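Adom Dogbe
Notes on shape sorters, thread. I've been going through red ones for the toy library and there's more geometry in them than the packaging lets on.

Adom Dogbe
Terms first. The hole is the aperture, the thing that goes in it is the piece, and the difference in size between them is the clearance. Most complaints from parents come down to clearance. Most complaints from toddlers come down to orientation.

Adom Dogbe
A round piece has no wrong rotation. An oval has two right ones per turn. A five-pointed star has five, so the most you ever need to twist it is 36 degrees. An arch has one. That is why the arch is the last piece left on the carpet in every house I've visited.

Adom Dogbe
Grouped holes are a separate problem. Three small circles in a triangle count as one aperture if the piece has three pegs, and as three if the pegs are loose. Catalogues don't agree on this, so piece counts on second-hand listings are unreliable. Ask the seller.

Adom Dogbe
Red sorter, grey tray:
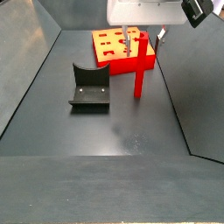
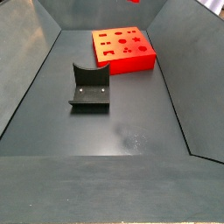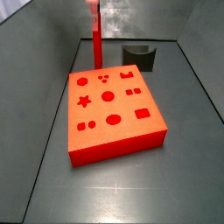 Red shape sorter in a grey tray. Star hole visible in the second and third.

Adom Dogbe
On colour. With a single-colour board the child has only outline to go on. Boards with a different colour at each hole get solved by colour matching, and you learn very little about whether the shape was read. I prefer the plain ones for anyone past the first few months of sorting.

Adom Dogbe
On the tray. Sloped sides are worth having. A dropped peg comes back towards the middle and you don't spend the afternoon under the couch. Mine at home is an old Urkilton drawer liner with the corners folded up – ugly, works fine.

Adom Dogbe
Clearance check I use at the library: drop the piece in square, then try it again tilted. If it only goes in dead square, it's too tight for small hands. If it also goes into a neighbouring hole, it's too loose and the set gets marked down a grade.

Adom Dogbe
We log each set over 100 loans. The Plostau set started with 10 pieces and came back short twice, the same peg both times. Replacement pegs are 200 grams to the bag, minimum order one bag, which is a lot of pegs.

Adom Dogbe
Storage: pieces in a mesh bag, bag tied to the board, never loose in the box. Wash the bag separately. Label the board on the underside so the label doesn't become another thing to pick at.

Adom Dogbe
Someone asked about foam versus timber. Foam is quieter and kinder to tile floors. Timber holds its edges longer. Foam apertures go slack at the corners first, so check the squares before you check the circles.

Adom Dogbe
Next thread will be stacking cups, probably in March. If anyone has a spare arch piece from the Tota set, any colour, send me a message.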